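Subject: Re: [gekside-makers] wrist camera focus and soft fingertips
To: gekside-makers

> Are you still running the Cha fingers on the home arm, or did
> you go back to printing your own? Also curious if the Fisora
> servo ever stopped buzzing. Mine sings all night if I leave
> the power on.

Still on the Cha ones, yes! I printed two more sets of my own back in May and they were fine for blocks and bottle caps, but the tips kept flexing outward whenever I squeezed something narrow. The Cha pair is stiffer and I've quit fiddling with them, for now at least.

The buzz is mostly gone. I dropped the holding torque to 70 in the config and added a small deadband of 7 ticks. It droops a little when the arm is stretched all the way out, but I don't work out there much. If yours is buzzing with nothing in the fingers, try the deadband first and leave the torque alone.

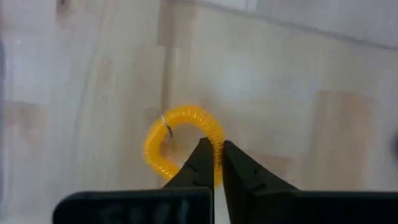

Picking up floppy stuff is where I've been stuck for the past few weeks. Rigid parts are easy, I had the old script doing those before I moved the arm to the bigger table. Anything that bends is another matter, and a closed shape is worse than a straight piece. With that yellow ribbed loop I've been going in with one fingertip inside the ring and the other just past the outer edge on the right, so all they have to close on is one side of it. The ridges ought to give the tips something to bite on, I'm hoping anyway. And yellow on pale wood is a gift for the color threshold – I barely had to tune it.

What I haven't sorted out is focus. The wrist camera goes soft once I get down near the table, and the grain turns to mush, so forget using that for alignment. I'm cropping to the middle and steering by color blob only. Has anybody here swapped the lens on a Drelum board? I'd love to know if the thread is standard before I order the wrong thing again (second time this year).

My closing position is 2,120 and I open to 507, in case you want numbers to compare with yours. Those are raw servo counts, so don't paste them in blind if your horn is on a different spline!

I'll put the script up in the shared folder once I've cleaned out all the commented junk.

> -- 
> gekside-makers mailing list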